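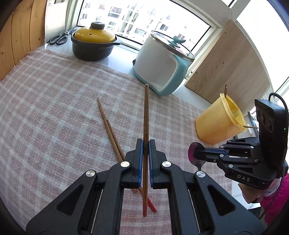 Photo courtesy of Hui-mei Wu

I got Hui-mei Wu on the phone on Saturday, December 28, 2019, and she was still annoyed about the chopsticks. She runs the hand-held gripper sessions at Gitora, and earlier in December they lost 115 recordings to one bad setting (ouch!).

"The jaw reading drifted," she told me. "The fingers are holding a chopstick, and the log says they're wide open. Spoons too, just less often."

Her colleague Dénes Oláh caught it on playback. "I thought I was reading the wrong column," he said, laughing. "Then I checked 80 more and felt sick."

The culprit was a zero point that didn't get reset after a firmware update. They now close the jaws fully before every session and look at the number. I asked if she trusts it. "Ask me in a month," she said, and went back to her spoons.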